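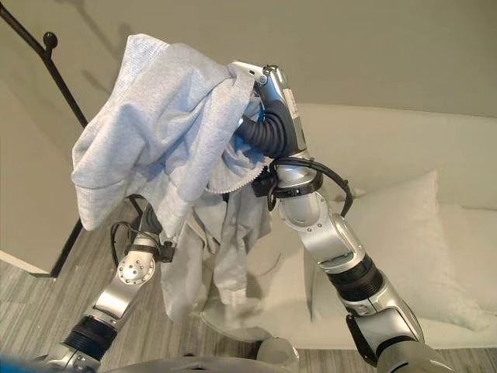

A pale blue-grey knitted garment with a ribbed cuff, held up in front of a cream sofa.

News > Household > Clothing and textiles

Latest Household Transport Planning Notices Archive

Tustlow knitwear collection to start with new packing rules

Clothing reuse service Givum will begin collecting knitwear from homes in Tustlow in June, under a revised set of instructions for sorting, folding and packing. The instructions were issued on 23rd April and replace the single-page sheet used during the spring trial.

The service will cover more than 1,000 addresses on the east side of the town. Households in the area will receive a flat-packed Vanen bag, a printed sheet and two tie-on labels. Collection is from the doorstep and there is no charge.

Accepted items are jumpers, cardigans, hooded tops, knitted dresses, scarves and hats. Woven shirts, coats, bedding and footwear remain outside the service and should continue to go to the existing textile banks. Socks and underwear are not accepted in any condition.

The trial ran for eight weeks and brought in 271 garments. Givum's trial note says the main cause of rejection was damp, followed by pet hair and broken zips. Holes were a smaller problem than expected, as most were at the elbow or along a side seam and could be repaired. Cuffs were more difficult. A ribbed cuff that has lost its stretch cannot be pulled back into shape by washing, and replacing one takes longer than closing a seam.

Under the revised rules, each item must be washed and fully dried before it is packed. The sheet recommends a cool wash with the garment inside out, a short spin, and drying flat on a towel or rack. Heavier knits should not be hung on a line by the shoulders. Water collects in the lower part of the body and the sleeves, and the weight can lengthen both.

A garment is to be checked in the following order:

Cuffs and hem: stretch gently and release. Note any that stay open.
Elbows and underarms: hold against a window or lamp to show thin areas.
Neck or hood: look for marks, loose stitching and missing cords.
Pockets: empty and brush out.
Fastenings: close zips and buttons before folding.

Faults do not rule an item out unless they appear in the list on the back of the sheet. They should be written on the label in plain terms, for example "left cuff loose" or "small hole, back hem". Safety pins must not be used to mark a fault. Several were found in the trial bags, and in two cases the pin had pulled a larger hole in the knit.

The folding method has also changed. The earlier sheet asked for garments to be rolled, which saved space but left deep creases in thick fabrics and made sizes hard to read. The new method is a flat fold. The garment is laid face down and smoothed from the centre outwards. Each sleeve is brought straight across the back, with the cuff kept inside the line of the opposite side seam. The sides are turned in by a hand's width and the lower half is folded up to the shoulders. A hood is laid flat over the finished fold and is not tucked inside the neck.

Givum advises using a table, a made bed or a clean floor for folding. Large items folded in the air tend to twist at the waist, and sleeves work loose when the bundle is put down. For those who have no suitable surface, the seat of a sofa will do if the cushions are moved first.

The Vanen bag is made from coated paper with a square base and a fold-over top. It replaces the thin plastic sack used in the trial, which had no fixed shape and let the contents slide into a heap during loading. The heaviest items go at the bottom. The limit is 10 kg per bag, set with carrying down stairs in mind. Households with more to give can request a second bag through the number printed on the label.

Colours need not be separated. The earlier sheet asked for pale and dark garments to be packed apart, but the trial note records no case of dye transfer among items that had been washed and dried as instructed. Pale grey, cream and white pieces should still be kept away from the base of the bag if it has been standing outdoors.

After collection the bags will be taken to the Lindqvist building on the Tustlow ring road, where a ground-floor unit has been fitted with open shelving, two inspection tables and a drying cupboard. Items will be inspected again and placed in one of three groups: ready for use, for repair, or for fibre recovery. Those in the first group will be offered through the existing Givum rail at the same address. Repaired items will follow once the mending backlog from the trial has been cleared.

Fibre labels should be left in place. Where a label has been cut out, the garment can still be sent, but it will be handled as unknown fibre and washed only on the coolest setting. The note adds that hand-knitted pieces are welcome and that any spare yarn or buttons can be enclosed in an envelope marked with the same label number.

Bags should be put out by 8 in the morning on the date stamped on the sheet, under cover if possible. If rain is forecast and there is no porch, households are asked to keep the bag indoors and hand it over when the collector calls. Wet bags will be left behind and a new date posted through the door.

Residents in flats with a shared entrance will be given a separate instruction. Bags are not to be left on landings or in front of meter cupboards. The managing agents for the larger blocks have been sent a notice for display in the entrance hall.

The west side of Tustlow is not included at this stage. Givum said an extension would depend on the rejection rate from the first collections and on the amount of shelving available at the Lindqvist unit. Printed sheets can be picked up from the unit during opening hours, and a large-print version is available on request.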